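The first thing Ekrem Akbulut does when he comes in at 6 in the morning is put the kettle on, and the second is to look over what the arm got up to overnight. He has been finishing tabletops at Emholm for most of his working life, long enough that he used to judge a rim by running his thumb along it in the dark before the lights were up, and he will still do it if you ask him nicely (or even if you don't).

The arm came to the shop in April, after a winter of planning on screen. Jianhua Hou, who had spent years on the floor at Stidell before she moved over to programming, built each job in simulation and then carried her laptop down to the benches so the finishers could tell her what was wrong with it. They told her plenty! The approach to the corners was too steep, Ekrem said, and no one in their right mind would come at a rim from that side.

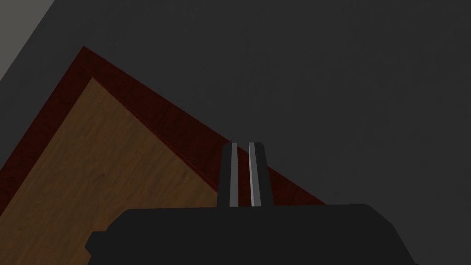 The gripper at the red rim of a wooden tabletop, in simulation.

So she changed it, and changed it again, and somewhere along the way the finishers started pulling up stools. Ekrem now spends part of each afternoon at her desk, arguing over angles, and the 2 of them have worked through 97 versions of the same short movement.

He misses some of the old rhythm, he says, and his shoulders don't miss it one bit. What he would like next is a say in the schedule, so that the younger finishers get their hours at the bench while he is still there to fuss over them.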